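Section 4: Setting up your redundancy file

Right, so you've had the letter, or the meeting with the two people from HR and the box of tissues, and you've read sections 1 to 3 about what "at risk" means. Now you need to get your paperwork into one place. I did this badly the first time (yard job at Munholm, 400 of us told on the same afternoon in September) and rather better the second time, when the Drirkden contract went, so these steps are mostly my second go with the mistakes taken out.

You'll want a ring binder or a folder, a pen that works and an hour when you won't be interrupted. I did mine at six in the morning before anyone was up!

4.1 Gather what you've already got

1. Find your contract. If you've had more than one (lots of us moved from agency to permanent), find all of them.

2. Find your last payslip and your last P60. Payslips on an app count, but download them now. Your login can vanish the day you leave, and mine did.

3. Put the at-risk letter on top. Write on it the day you received it, which may well be different from the date printed on it.

4. Add anything about your pension, your shift allowance and any loan or season ticket money that comes out of your wages.

Note: if you can't find your contract, ask for a copy in writing. Keep it short and friendly. "Please could you send me a copy of my current terms" is plenty.

4.2 Start your diary

5. On a clean page, write down every meeting so far: when, where, who was there and what they told you. Do it from memory if you must, but mark it "from memory".

6. Leave the next few pages blank for the consultation meetings. You'll fill them up faster than you think.

7. After every phone call, send a quick email saying what you understood from it. Szabolcs Vass, our rep at Drirkden, drummed this into us until we could recite it in our sleep, and it got two lads on nights their proper notice pay.

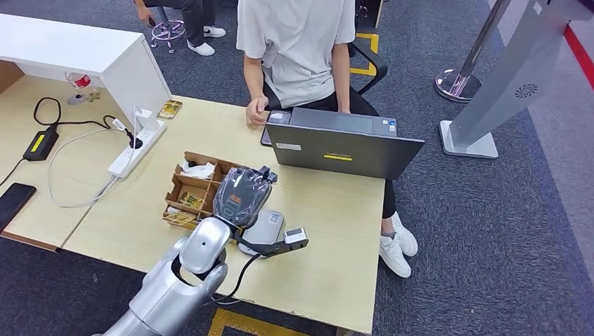 4.3 Check your scoring sheet

If your employer is choosing between people who do the same job, there'll normally be a scoring sheet somewhere. You can ask to see your own scores. You can't expect to see everybody else's with the names on, so don't fall out with anyone over that.

8. Ask for your scores and for the wording of each heading (attendance, skills, disciplinary record and so on).

9. Go down it line by line and put a tick or a question mark next to each one. Don't argue yet, just mark it up.

10. Look hard at attendance. Time off for pregnancy, or for anything to do with a disability, shouldn't be held against you, and if you think it has been, take that line to your rep or an adviser straight away.

11. Check that your tickets and training are all there. Mine were missing a whole welding course I'd done through Vörös, the agency I started with, and when I sent the certificate in my score went up by 2 points. Two points is nothing until you see where the cut-off is.

Caution: don't sign the sheet to say you agree with it if you don't. You can sign to say you've received it, and write "received only" next to your name.

4.4 Work out your money

12. Write down the day you started. If you were transferred from another firm, it's often the original date that counts, so dig that one out too. (Fulov took over our paint shop and half the lads had the wrong start date on the system for years.)

13. Put your start date, your age and your weekly pay before tax into the calculator on the government website. Print the answer and stick it in the folder.

14. Put your employer's figure beside it. If the two don't match, ask how theirs was worked out. My first one was £492 short, all down to that start date, and they fixed it with one email and a rather grumpy apology.

15. Add up notice pay and unused holiday separately. They're different things from redundancy pay and they should be on separate lines.

Caution: if you're offered a settlement agreement, don't sign it at the table, however nice everyone's being. You need independent advice before it's binding, and the firm will usually put something towards the cost. Ours offered £300 plus VAT, so do ask what yours will cover.

4.5 Before you put the folder away

16. Photograph every page on your own phone. Not the work one!

17. Write the appeal deadline on the front cover in big letters. If your letter doesn't give one, email and ask.

18. Tell one other person at home where the folder lives.

If you're stuck on any of the steps in 4.3, go on to section 5, which has the letters I used, ready for you to copy out with your own details.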